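4 Reposição do cartucho de resina

Esta secção aplica-se aos descalcificadores Hollent de coluna simples. Os modelos de coluna dupla são tratados na secção 5. A substituição deve ser feita com o aparelho fora de regeneração e com a válvula de derivação acessível.

4.1 Antes de começar

Confirme no painel que a última regeneração terminou. O indicador R deve estar apagado. Se estiver a piscar, aguarde o fim do ciclo; a interrupção manual deixa salmoura na coluna e obriga a uma lavagem completa.

Material necessário:
- cartucho de substituição com a mesma referência do instalado
- chave de cinta Holler (fornecida)
- massa de silicone para uso alimentar
- recipiente de recolha com capacidade mínima de 9 litros
- pano sem fios

CUIDADO: Não utilize vaselina nem massas de base mineral nas juntas. Estes produtos dilatam a borracha e provocam fugas passados alguns meses.

4.2 Retirar o cartucho usado

1. Feche a entrada de água e coloque a válvula de derivação na posição B.
2. Abra a torneira de serviço mais próxima até a pressão descer a zero no manómetro.
3. Desligue a ficha do programador. A hora e a dureza programadas mantêm-se em memória durante 12 horas.
4. Coloque o recipiente de recolha sob a coluna e abra o purgador um quarto de volta.
5. Desaperte a cabeça com a chave de cinta, no sentido contrário ao dos ponteiros do relógio. Não use chave de grifos.
6. Puxe o cartucho na vertical. Se oferecer resistência, rode-o ligeiramente sem o inclinar.

NOTA: O cartucho encharcado é bastante mais pesado do que o novo. Apoie-o com as duas mãos.

4.3 Preparar o cartucho novo

Guarde os cartuchos na vertical, nas divisórias da caixa de cartão, até ao momento da montagem. A resina não deve secar nem ser exposta a temperaturas negativas. Um cartucho que tenha congelado deve ser rejeitado, mesmo sem danos aparentes.
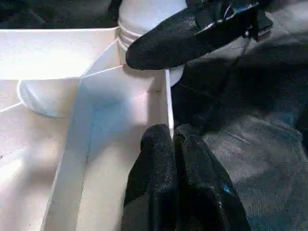

4.4 Montar o cartucho

1. Limpe a sede da junta com o pano. Retire restos de calcário com uma espátula de plástico.
2. Aplique uma película fina de massa de silicone na junta tórica nova. Não reutilize a junta anterior.
3. Introduza o cartucho na coluna até assentar no fundo.
4. Enrosque a cabeça à mão até ao batente e aperte mais um oitavo de volta com a chave de cinta.
5. Feche o purgador.
6. Abra lentamente a entrada de água, mantendo a válvula de derivação em B. Aguarde 2 minutos e verifique se há fugas.
7. Passe a válvula para a posição A e deixe correr água na torneira de serviço até sair límpida.
8. Ligue o programador e inicie uma regeneração manual (secção 6.2).

CUIDADO: Não consuma a água durante a primeira regeneração. Uma coloração amarelada nos primeiros litros é normal.

4.5 Registo

Anote a data e a referência do cartucho na ficha de manutenção colada no interior da tampa. Para instalações com contrato Umolcombe, envie cópia da ficha ao serviço técnico.

Revisão do documento: 2025-01-26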